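July
Posted by Bartosz Nowakowski

Call for participants: family play afternoons at Clorer

We're looking for families with children between 2 and 7 to come and play with us this fall, and I'm really excited to finally put this up! Clorer is a small play library on the ground floor of the old Tsai building. We lend toys the way a regular library lends books, and for the last couple of years parents have been telling us the same thing at the checkout desk: "My kid played with this for ten minutes and then never again." Or the opposite, a toy that looked like nothing on the shelf and came back three weeks late because a four-year-old wouldn't let go of it.

We'd like to understand that better. So we're starting Bruvumon, a series of play afternoons where children choose from our shelves and play however they like, while a parent or other grown-up sits close by and keeps a simple diary. What we learn will decide which toys we buy next year and how we pack the take-home kits.

What the afternoons are like

You come in, shoes off, and your child gets a mat and a shelf. There are building toys, animals, dress-up things, puzzles, a play kitchen and a big box of fabric scraps that has become a bit of a legend with our regulars. We don't give the children tasks and we don't test them. If your daughter wants to spend the whole time putting a cow to bed, that's a great afternoon, and please write it down!

Each visit lasts 2 hours, including a snack break in the middle. We start at 3:30 p.m. so that kids coming from preschool or kindergarten have time to get to us, and you're welcome to come a little early and let them warm up. Shy children often need a while, and some will want to sit in a lap for the first half. All fine.

We're asking every family to come to four afternoons over the season. Between visits you take home one kit of your child's choosing and keep the diary going for a few days. Most people who tried it with us in the spring wrote a line or two at bedtime. One dad drew everything as a comic strip, and we loved that too.
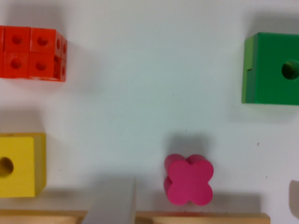

Blocks in orange-red and green.

Who we're looking for

We have room for roughly 51 children. Brothers and sisters can come together, and if you have a baby as well, bring the baby (there's a quiet corner with a rocking chair and a changing table). Grandparents, aunts, foster parents and sitters can be the grown-up for the day, and it doesn't have to be the same person every time.

You don't need to be a library member. You don't need to own a lot of toys, or have strong opinions about them. We'd especially like to hear from families who speak a language other than English at home, because so much of pretend play is talking, and our spring group was pretty short on that. Diaries can be written in any language you like. We can read Polish and Spanish ourselves and will find help for the rest.

Children with disabilities are very welcome. The play room is step-free from the street, the restroom is accessible, and we can turn the lights and the music down. Tell us what works for your child when you sign up and we'll set the room up that way before you arrive.

What you get

Every family gets a free membership for a year, starting from the first visit, plus bus fare or parking. Snacks are on us (fruit, crackers, cheese, and oat cookies from Aka, the bakery next door). At the end of the season we'll have a party with all the toys out at once, which will be loud and wonderful.

The small print, in plain words

We keep your diary and a list of which toys your child picked. We don't put children's names in anything we share, and we won't take pictures of your child unless you've said yes in writing. You can stop at any point and keep the membership.

How to sign up

Stop by the desk and ask for the Bruvumon form, or call us and we'll fill it in together over the phone. We'll want to know your child's age, any allergies, and which afternoons are hopeless for you. Also, please tell us one thing your child is crazy about right now! It can be trucks, spoons, the moon, whatever it is. It helps us get the first shelf right.

We'll be in touch by the end of August with a start date. If the group fills up, we'll keep your form and call you first for the winter round.

Questions go to me, Bartosz, at the front desk most mornings.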